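Temmont Adds Folded Cloth Sets and Wall Baskets to Its Small-Room Storage Range

TUSTON, April — Temmont, a maker of household storage goods, has added two lines to its small-room range: folded cloth sets sold by the stack, and wire baskets that hang from a wall rail. Both lines go on sale this month in Garkar home stores and through the Temmont mail-order catalog.

The range is meant for people who keep linens, cleaning cloths and everyday odds and ends in a tight space, such as a laundry corner, a hall closet or a rented room with no built-in shelves. Most of the pieces can be put up without drilling if there is already a rail or a frame to fasten them to.

Cloth sets

The cloth sets come in checks, houndstooth and plain colors. Each set is sold folded and can go straight into a basket or drawer. The fabric is a cotton blend and can be machine washed with other household laundry.

Temmont tested the sets with 200 households in and near Tuston over the winter. Testers were asked to wash, dry, fold and put away the cloths as they normally would, and to keep a short written record. The most common request was for a cloth that folds to the same size as the others in the set, so that a stack stays straight when one is pulled from the middle. The company changed the cut of the larger cloths as a result.

Testers also asked for fewer loose tags. The new sets carry a single sewn label with the washing instructions.

Baskets

The wall baskets are wire mesh, in black or white. They hook over a rail or can be fastened to an upright with ordinary cable ties. The mesh lets air through and makes it easy to see what is inside. Temmont recommends the wall baskets for light items such as a small clock, a pouch or a case, and suggests keeping heavy bottles on the floor or on a shelf.

Plastic floor baskets with a perforated grid were already part of the range and remain on sale at the same price. They are sized for a stack of folded cloths and can be carried with one hand when half full.

Kereama display space

Temmont has set up a small display at its Kereama showroom, where the baskets and cloths are laid out on a printed floor mat. A small whiteboard on a wooden easel stands toward the back. The display is open to store buyers and to the public during normal showroom hours, with folding sessions every Wednesday.

Folded fabric, the green basket and the wall baskets at Kereama: 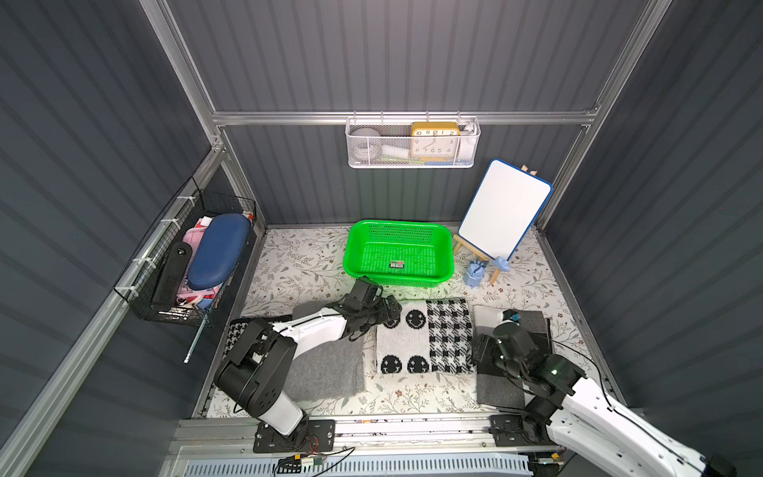
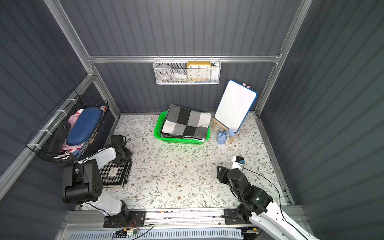
Folding sessions

The Wednesday sessions are free and run for the length of the spring season. Each one covers a basic flat fold, a three-part fold for narrow baskets, and how to sort a mixed pile before putting it away. There is room for 4 households at a time, and places can be booked at the showroom desk. Visitors may bring their own cloths and towels.

Availability

Garkar stores will carry the full range in their larger branches. Smaller branches will stock the black wall basket and the plain cloth sets, and can order the rest. A first run of some 700 cloth sets has been shipped to Tuston, with a further delivery planned before summer. Store buyers ordering 100 or more pieces can ask for mixed cartons — any combination of cloth sets and baskets — at no extra charge.

About Temmont

Temmont designs and sells storage goods for the home, including baskets, rails, drawer inserts and household cloths. The company is based in Tuston and has a showroom in Kereama.

Store buyers can request samples and a price list from the Temmont trade desk in Tuston. Press questions should go to the main office.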